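4.2 Loading and input handling

Drivel is a word-sorting game written for the browser. The build tested in December has 272 word cards and 2 game modes, timed and untimed. Sadia Paracha wrote the card logic; Noreen Malik did the layout and the sound.

All cards are read from one JSON file at start-up. The first version also loaded every sound at that point, and the title page stayed blank for over 430 milliseconds on the older tablet. Sounds are now fetched when a mode is chosen.

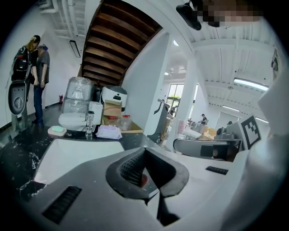

Why does the game use pointer events in place of separate mouse and touch handlers?
A single handler covers both kinds of input, and it removed the fault where one tap on the tablet was counted as two moves.

Drag distance is stored in board units, so turning the device during a round does not shift the cards. Scores are kept in local storage and are lost if the player clears site data.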